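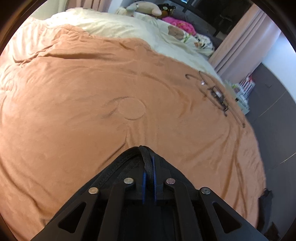 ## Des nouvelles de nos sols : les carnets d'irrigation arrivent chez vous

Chères adhérentes, chers adhérents,

Vous êtes nombreux à nous avoir demandé, depuis la réunion de l'automne, où en était notre travail sur l'eau, et je vous dois une réponse un peu plus fournie que les deux lignes griffonnées au dos de la dernière convocation (pardon à ceux qui n'ont pas réussi à me relire !). Alors voilà, je prends le temps, les journées sont courtes et le dimanche s'y prête bien. Nous sommes le 15 décembre 2019, il pleut sur la plaine de Platow depuis le milieu de la semaine, et écrire sur l'irrigation par un temps pareil a quelque chose d'un peu comique, mais c'est bien maintenant que se prépare la saison prochaine.

Pour ceux qui nous ont rejoints récemment, je reprends depuis le début. Le groupement Garko rassemble des maraîchers et quelques arboriculteurs qui partagent le même canal, celui qui descend de la retenue de Vrettos. Chacun a ses habitudes. Les uns arrosent au goutte-à-goutte, de nuit, avec un programmateur réglé il y a des années ; d'autres tiennent à l'aspersion pour leurs salades, et je ne leur jetterai pas la pierre, j'ai fait pareil pendant longtemps. Quand l'eau abonde, tout le monde s'entend à merveille. L'été dernier, avec le tour d'eau resserré, les conversations au bord du canal ont été nettement moins cordiales.

C'est de là qu'est venue l'idée du carnet. Iraklis Margaritis, qui cultive des tomates et des courgettes en bas de la pente, notait déjà ses arrosages sur un cahier d'écolier : la date, la parcelle, la durée, l'état de la terre quand il la serrait dans la main. Rien de bien savant, et pourtant, en feuilletant ce cahier un soir chez lui, on voyait tout de suite que sa parcelle du haut recevait beaucoup plus d'eau que celle du bas, pour des tomates plantées la même semaine. Il a réduit les durées sur le haut et les plants n'ont pas bronché. Je précise que ses terres sont assez argileuses et qu'il paille généreusement, donc n'allez pas couper vos vannes demain matin en disant que c'est moi qui vous l'ai conseillé !

Nous avons donc repris son modèle et nous l'avons un peu arrangé. Le carnet Garko tient dans une poche de veste, il a une couverture qui supporte la boue, et chaque double page correspond à une semaine. Vous y trouverez :

- une colonne pour la durée d'arrosage, par secteur ;
- une colonne pour la pluie, si vous avez un pluviomètre (sinon, celui de la coopérative est relevé tous les matins et affiché à la porte) ;
- un petit espace pour le test à la main, avec un rappel des textures au dos de la couverture ;
- une marge libre, que certains testeurs ont surtout remplie de remarques sur les limaces.

Nous en avons fait imprimer 300, de quoi servir chaque exploitation et garder une réserve pour les étourdis. Ils sont gratuits pour les adhérents. Vous pouvez passer prendre le vôtre au bureau, aux heures d'ouverture habituelles, ou demander à un voisin de vous le rapporter.

Le deuxième volet concerne les sondes. Nous avons acheté 4 tensiomètres, que nous prêterons à tour de rôle à partir du mois de mars. Un tensiomètre mesure l'effort que doivent fournir les racines pour tirer l'eau du sol : plus la valeur monte, plus la plante peine. Il faut le placer dans la zone des racines, près d'un goutteur mais pas juste dessous, et attendre quelques jours avant de se fier aux lectures. Spyros Stergiou en a installé un cet été dans ses pêchers de Kikevell et il veut bien montrer la pose à ceux qui le souhaitent. Il m'a chargé de vous dire qu'il faut absolument faire tremper la bougie poreuse avant de l'enterrer, et surtout ne pas la forcer dans un trou trop étroit. Il a cassé la première de cette façon, et il en parle encore avec une certaine amertume.

Pour emprunter une sonde, inscrivez-vous sur la feuille du bureau en indiquant la culture et, si vous le connaissez, le type de sol. Nous essaierons de commencer par les parcelles de haut de pente, là où l'eau file le plus vite, puis nous descendrons. Si deux voisins veulent s'arranger entre eux pour partager une période de prêt, c'est très bien aussi, prévenez-nous simplement pour qu'on sache où est passé le matériel.

On m'a demandé à plusieurs reprises si les carnets serviraient à calculer les tours d'eau. Non. Ils vous appartiennent, vous les remplissez pour vous, et personne ne viendra les réclamer. Ceux qui voudront bien nous en prêter une copie en fin de saison nous aideront à préparer une fiche par culture, sans nom d'exploitation. J'aimerais beaucoup que nous ayons au moins la tomate, la salade et le pêcher, et l'oignon si quelqu'un se dévoue.

Encore un mot pour la route : profitez de l'hiver pour purger vos rampes et démonter les filtres, y compris celui du fond, derrière la pompe, que l'on oublie toujours (je parle d'expérience). Le joint de rechange du modèle courant est disponible au bureau, demandez-le au comptoir.

Bonnes fêtes à toutes et à tous, et à bientôt au bord du canal !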